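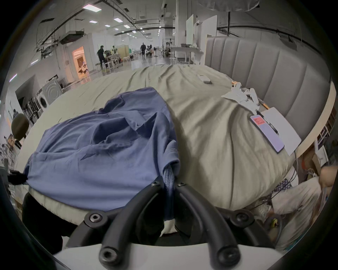 Figure 4. Hand-held gripper closed on a twisted fold of a blue shirt, bed station.

4.3 Recording garment demonstrations

Use this section to record shirt handling on the bed with the Darer hand-held gripper. The Lomex policy is trained on these recordings, so the grasp must be in view of the gripper camera from approach to release.

1. Check that the six hex-socket screws holding the fingers are tight. Do not use thread lock.
2. Start the recorder and wait for the steady tone.
3. Hold the gripper still for two seconds with the fingers open.
4. Lower the fingers over a raised fold. Close them slowly until the fabric stops slipping.
5. Lift, move, and release the shirt in one motion. Do not regrasp in the air.
6. Return to the start pose and stop the recorder.
7. Repeat for 16 demonstrations, then change the garment.

Note: Leave the duvet wrinkled between demonstrations. In the May trial, a policy trained on 577 demonstrations with a smoothed duvet often grasped the bedding instead of the shirt. The current set has 1625 demonstrations with the bedding left as found, and this error is less common. Results for each set are in the Kashindye report.

Note: A twisted fold is a valid grasp. Tag it "twist" in Odetti when you upload. Twisted and flat folds are scored separately.

Caution: Keep your free hand away from the fingers while they close.

Caution: Stop if the fabric catches on a screw head. Open the fingers fully before you pull the shirt free.

If a demonstration runs over 30 seconds, discard it and record it again. Demonstrations with a dropped shirt are kept and tagged "drop". For upload settings, see 4.4.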